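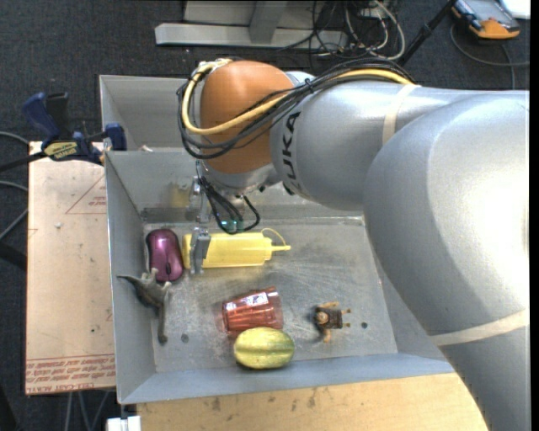
The Woman Who Sorts the Last Bin

2020-07-04

The last bin at Trerkinance is where things go when they don't go anywhere else. Kitchenware has shelves. Toys have a long low table at a height that suits the customers. Cables have a wall, which is more respect than cables get in most homes. And then there is the sheet-metal bin, which on any given day might hold a squeeze bottle, a computer mouse, a dinosaur and a melon.

"People think the secondhand business is furniture," says the woman who has run the sorting side of the store for 3 years and would prefer that I not use her name, as her sister thinks she works in an office. "Furniture sorts itself. A chair is a chair. You come in with a purple mouse and a red plastic cup in the same bag and tell me what department you are."

She has tried. There was a shelf marked Desk and a shelf marked Picnic, and for one whole August there was a shelf marked Misc., which filled up by the second morning and had to be retired. "Misc. is a surrender. Once you put up that sign, people stop trying. I had a man hand me one ski boot and point at it."

So now there is the bin, and there are rules for the bin. Things go in loose, with nothing stacked inside anything else. A cup goes on its side. "You stand a cup up in there and by lunch it's got receipts in it," she says. "Gum, if it's a Saturday." Bottles go on their sides too, for reasons she calls "mustard reasons" and doesn't expand on.

I ask about the yellow squeeze bottle, the kind with a pointed nozzle and a little strap to keep the cap from wandering off.

"Those I like. I'd have 100 of those. The strap's the whole thing. You lose the cap, you've got a funnel with opinions." She sells them to people who do pancakes, and to people who say they're going to do pancakes.

The mouse is harder. Computer mice, in her experience, come in alone and leave alone, and customers turn them over to look at the underside with great seriousness, as if checking a melon. Which brings us to the melon.

"Produce is a gray area," she says. The store has no policy on fruit. The founding paperwork, drawn up back when the place was still called Rarisach and sold mostly lamps, says only that stock should be "clean and of interest." A striped melon, yellow going to green at one end, is in her view both. She has been known to thump one and listen. What is she listening for? "No idea. My mother did it. You do it, you nod, you put it back."

Her other job is pricing, and here she gets strict. Everything in the bin costs the same, 2 dollars, and she won't haggle in either direction. A regular from over by Rosales once tried to pay her five for a plastic dinosaur because he felt bad for it. She gave him his change. "It's a dinosaur," she says. "It's had worse."

Dinosaurs do well, as it happens. The gray-brown ones move slower than the green, but they do move, and the buyers are mostly grown-ups shopping for what they describe as a nephew. Small brown figures take longer. People pick them up, try to work out what they are, put them down a few inches from where they found them, and go look at the lamps. She keeps no record of this, but she did once tally what left the bin between New Year's and tax time: 132 items, of which she could name the purpose of maybe half.

Does she ever take anything home? She looks at me like I've asked to see her bank statement.

"A cup," she says finally. "Red, with the ribs on it. You can see through it. I had ones like that at the lake when I was a kid, and they make anything look like punch." She drinks her water out of it. Her sister has the other one, and was told it came from the office.

There's been some talk of opening a second store out toward Vodska, with more floor and better parking, and she has been asked to draw up a plan for the sorting room. She showed it to me, on the back of a delivery slip. Shelves, long table, wall of cables. In the corner by the door she had drawn a rectangle and written "bin" on it, and then, underneath, "bigger."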